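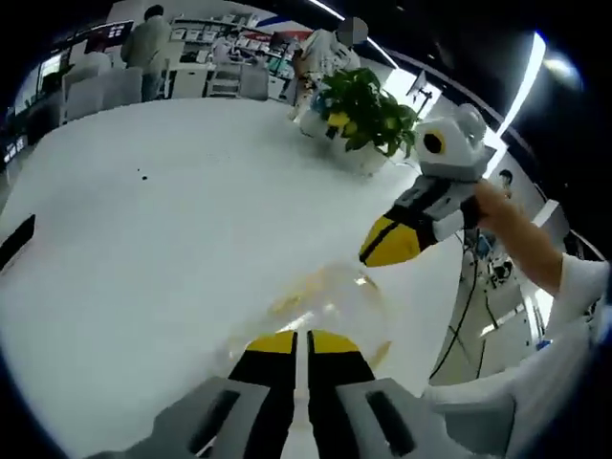 Hand-held grippers for glassware: what our build did and did not show

Vikar workshop, Prolholm. Project report, second draft, November

1. What we set out to do

The plan was to build a pair of hand-held grippers in the shared workshop and use them to record people picking up ordinary things, so that a robot arm could later be trained on the recordings. The claim we wanted to check comes up a lot in hobby write-ups: that anyone with a printer and a free weekend can collect useful data this way. We had doubts at the start and still have most of them.

2. The build

We printed the first pair of housings twice. The first set cracked at the screw holes, which we put down to our own settings. The trigger spring came from the Reveo parts drawer and is too stiff for long sessions; after half an hour the hand starts to cheat and the fingers close late. Parts for both tools came to 169 euros, or 472 if we include the camera and the prints we threw away. Most guides leave that second figure out.

3. Recording

We ran 11 sessions and kept 1639 clips. That sounds like plenty until the clips are watched. Many show the same grasp from nearly the same angle, by the same two people, who got better at it as they went on. We can't say how much of the improvement belongs to the tool.

Clear glass was the hardest thing we tried. A drinking glass on a white table almost disappears, and apart from the rim and a few reflections there is little for a camera to go on. A person copes because they are looking with their own eyes as well — the model only gets the video. We think this matters more than finger shape, on which we spent far too long.

4. What we would not claim

The Tóth method, which we followed for syncing two tools, worked on the bench. It drifted in longer recordings and we corrected the drift by hand, so our timing is only as good as our patience was on a Monday evening. We have not trained anything yet. Until we do, calling the clips "training data" is generous.

5. Still to do

Softer spring. A dark cloth for the table, recorded as a separate set so the two can be compared. A third person who has never held the tools. Cable clips.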